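Section 4 of the Prodero bench finishing guide, revised 2020-03-29 by Waraporn Ruangrit for the Stutholm workshop.

## 4. Oiling a wood tabletop

Use this procedure for tabletops and small wooden items such as bowls. It applies to Iltaler hard oil only. For waxed surfaces, go to Section 6.

**Caution:** Oil-soaked rags can catch fire on their own. Lay them flat outdoors until stiff, or keep them under water in a lidded metal can.

### 4.1 Preparing the surface

1. Clear the tabletop and wipe it with a damp cloth. Leave it to dry overnight.
2. Sand with the grain, using a flat block. Do not press down on the corners.
3. Vacuum the dust, then wipe again with a dry cloth.
4. Check the grain under a low side light. Scratches that run across it will show once the oil goes on.

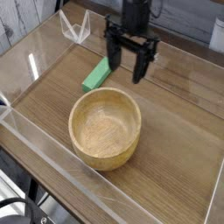
*Wood-grain tabletop with a green block resting on it.*

**Note:** If the old finish is lacquer, oil will not soak in. Strip it first as described in Section 3.

### 4.2 Applying the oil

1. Stir the can slowly. Do not shake it.
2. Pour a small amount onto the surface and spread it with a lint-free cloth. One 266 ml can covers most desks.
3. Wait 18 minutes, then wipe off everything that has not soaked in. Oil left standing turns sticky.
4. Let the first coat cure for around 40 hours. The room should stay below 33 °C.
5. Apply a second, thinner coat the same way.
6. For bowls, oil the inside first, then the rim, then the outside. Stand the bowl upside down on a wire rack – the Howells rack in the drying cupboard fits most sizes – and turn it once during curing. 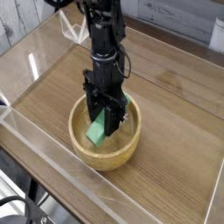

### 4.3 Care after oiling

- Keep water off the surface for a week.
- Clean with a barely damp cloth. Do not use dish soap or scouring pads.
- Do not put oiled bowls in the dishwasher.
- Re-oil when the wood looks dull or feels rough. One thin coat is enough.

If a patch stays tacky after the second coat, rub it with a little fresh oil, wipe it dry at once, and allow another full curing period.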